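Counting Members Is Not the Same as Counting Believers
September 2022

The Gusard survey of religious life came out again, and again the headline was growth. New congregations up, attendance up, a map with a lot of dark green on it. People who like religion passed it around as good news. People who don't like it passed it around as a warning. I read the thing itself, all the way to the notes at the back, and I am not sure either side should be passing it around.

Start with how a congregation gets into the count. It has to have a name, a mailing address and a contact who answers the form. That's it. A group that splits in two over the choice of hymnal becomes two congregations, and on the map that looks like a revival. In Nandcombe, where I live, the survey lists 15 places of worship. I know of three that share a single building and a good part of the same crowd, because the potluck is on the schedule of all three.

Then there is attendance. The survey reports 1369 weekly worshipers for our town, up from 938 in the last round. Where did the extra people come from? The notes say figures are "as supplied by the congregation." I have sat on a church board. I remember filling in that line in February, with snow on the ground and the pews half bare, and I remember which Sunday we had in mind when we did it. It was Easter.

I don't call that lying. Everybody rounds toward hope. But a number made that way can't carry the weight being put on it, and the weight keeps getting heavier. The Plekier fund now uses the survey to decide which towns get grants for new buildings. So a pastor who reports honestly that the room is emptying gets nothing, and the one across the road who reports Easter gets a roof.
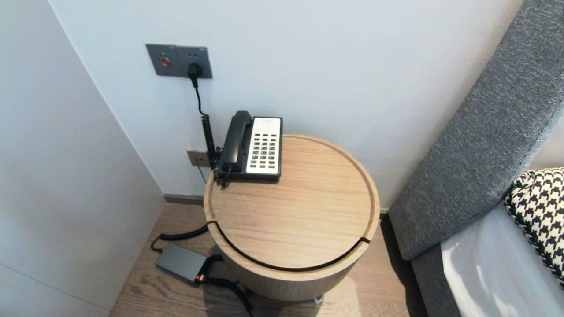

The bedside phone, an older way of reaching people.

What would a better count look like? The Sitthichai project tried one a few years back. They sent people to sit in the back row on ordinary weeks and write down how many came in. It was slow and it cost money, and the results were lower than the self-reported ones nearly everywhere they went. It has not been repeated, and I don't expect it to be. I can't think of a denomination that would pay to be told it is smaller than it thought.

The other camp should not get too comfortable. The same survey gets used to show that one faith or another is "taking over" some county, usually on the strength of a few new addresses. A rented storefront with folding chairs goes down as one congregation. So does a brick church with a gym. If you are alarmed by the count, you ought to ask what is being counted before you write to the paper.

I still go most weeks. I would like the place to be full. But I'd want somebody to stand at the door and count heads on a wet morning in an ordinary month - and then print whatever they got.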